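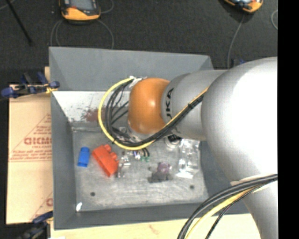 Arm over the junk bin, cable loop in its current state. September, late afternoon.

Big day for the cables! I've been putting off the dress pack because it looked like the boring part of the build, and I was so wrong. It's the part that decides everything else.

What we have now: the yellow cable goes in a wide loop on the outside of the orange joint cover, and the black ones follow it on the inside. Two zip ties, one on the diagonal run and one low on the loop. The start of the loop is still only held with white tape. It's ugly, but I want to be able to move it before I commit to a bracket.

The idea behind the big loop is that the wrist can turn as far as we need without pulling on anything. Crescencio thinks it's too big and will snag on a bin wall sooner or later. He may be right. I'd like to try the next smaller size once the tape is off, and he has offered to print a guide with a rounded lip (he already has a sketch, naturally).

Test run today was 1,309 dry cycles with the gripper opening and closing over the bin, no picking. I had set it for 2,000 but stopped it there — the cable fault flag came up once, cleared itself, and never came back. I wiggled every connector I could reach and couldn't get it to repeat. My money is on the thin strands near the joint, they spread out more than I like. Will sleeve them before the next long run.

The bin: clamped to the bench with the blue-handled clamps. I gave it a good shove by hand at the left side and it held. Pencil a line around the base next time so we can put it back in the same spot.

Contents are whatever was in the drawer. Toy blocks, shiny metal bits, a crinkly clear package, a few odds and ends. The blocks are going to be easy, I can feel it. The clear package is the one I'm really looking forward to, with all that glare on it. The Titeo vision script finds the red block every time and the blue one nearly every time, and on the plastic it gives me a different answer with every shot. Fun problem!

Speed is capped at a crawl and stays there until the fault is sorted. Crescencio, please don't raise it while I'm out, even for a video.

To do:
- sleeve the thin strands, redo the low tie
- swap tape for a proper bracket
- 1,000 cycles at the same speed, log the flag
- then first real picks, blocks only
- ask at Brarex if they stock the next size of cable clip

I stayed an hour longer than planned just watching it go back and forth. Locked up at 7:40, arm parked and power off at the wall.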